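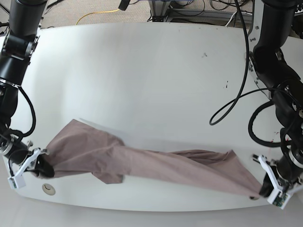
What does the Fevance Watermill Register contain?

The register is a table of 2000 watermill sites in the Fevance river basin and its side valleys, one row per site, with a location, the source of the record, the kind of work the mill did, and what is left standing.

Status

Release 3. The register replaces the older Zurley card index, which was typed up in stages and circulated as a spreadsheet. Site numbers from the card index are kept in the column old_ref. They are not unique. The card index used the same number again when a mill was rebuilt on a new footing, and in a few places when a card was lost and rewritten from memory.

Scope

A site is included if it meets both of these conditions:

Water drove a wheel or turbine on the spot. Mills worked by horses, wind, or steam alone are left out, even where the building is called a watermill on maps.
At least one written or mapped source names the mill, or a wheel pit or millrace can be traced on the ground.

Field names are not enough. "Mill Field" and "Mill Close" turn up all over the basin and many of them refer to windmills or to land that paid rent toward a mill somewhere else.

Where one dam fed several wheels, each building has its own row and the rows share a value in weir_id. Where one building held several wheels, it has one row, and the number goes in wheel_count. This differs from the card index, which treated both cases the same way.

Files

sites.csv – the main table
sources.csv – one row per document, map, or survey cited
links.csv – joins sites to sources, many to many
weirs.csv – dams and weirs, with the height of fall where measured
terms.txt – the word list for mill type, wheel type, and condition
changes.txt – edits since the last release
README.txt – this file

All 7 files are UTF-8 with Unix line endings. The tables are comma separated, with double quotes around any field that holds a comma. Empty means not known. A zero means zero, and the string "none" is used only in the condition column, where it says that the ground was searched and no remains were seen.

Columns in sites.csv

site_id: text, permanent. Numbers are never used again, even when a row is withdrawn.
name: most recent name in use while the mill was working.
other_names: earlier or later names, separated by semicolons.
parish: parish at the time of the source, not the present one.
easting, northing: meters on the national grid.
loc_class: A, B, or C. See the section on location.
mill_type: grain, fulling, paper, saw, bone, oil, pump, or other.
wheel_type: overshot, breastshot, undershot, horizontal, turbine.
wheel_count: integer.
first_rec: year of the earliest source.
last_work: year of last known work by water power.
condition: see terms.txt.
weir_id: key to weirs.csv.
old_ref: number from the Zurley card index.
note: free text.

The year in first_rec is the year of the document. It is not a building year and should not be plotted as one. A rent roll that lists a mill for the first time often means only that older rent rolls did not survive. 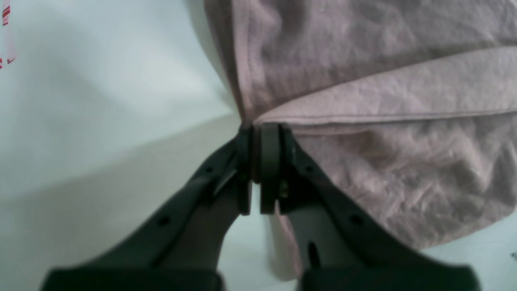
Location

Class A points were taken at the wheel pit or at a standing wall of the mill. Class B points were read from large-scale maps. Class C points are estimates from written descriptions, such as "below the bridge on the east bank," and may be off by 200 meters or more. Class C rows should be dropped from any work that depends on slope or distance to the stream.

In the Salian valley the river was straightened and the old channel plowed over. Class B points there will appear to sit in dry fields. They are correct and should not be snapped to the modern stream line.

Sources

Most rows rest on rent rolls, estate maps, tithe papers, fire insurance lists, and sale notices. Sale notices give the best detail on machinery, such as pairs of stones and size of wheel, but they were written to sell and tend to praise the water supply. Fall heights taken from a sale notice are marked S in weirs.csv. Measured heights are marked M.

The Drimero estate papers were read in full. Other estates were read only where a catalog entry mentioned a mill, weir, leat, or miller, so small mills on those estates are likely to be missing.

Known problems

Fulling mills are undercounted. Many were turned over to grain and only the later use was written down. If any source gives an earlier use it is in the note column, but mill_type holds the last use.

Closing years cluster in wartime. Several country mills were brought back to grind animal feed when fuel was short, then stopped again, and last_work gives the second stop. The first stop is in the note where known. Anyone charting decline should read both.

The words "mill" and "mills" in older documents can mean pairs of stones under one roof. "Three mills" in a rent roll has been entered as a single site unless a map shows separate buildings.

Spelling of names has been left as found in other_names. The name column uses one chosen spelling.

Condition was checked on the ground for the lower basin only. For the upper basin it comes from older notes – some walls listed as standing may since have come down.

Access

Inclusion in the register gives no right to visit. Most sites are on private land. Wheel pits are often deep, unfenced, and hidden by growth, and sluice timbers should not be walked on. Grid references for sites with bat roosts have been rounded and their loc_class set to C.

Corrections

Send corrections with the site_id, the column, the new value, and the source. A correction without a source is held in a separate list until one is found. Changes are merged each January. Please do not send a full edited copy of sites.csv, as sorting the rows in a spreadsheet program has in the past stripped leading zeros from site_id and old_ref.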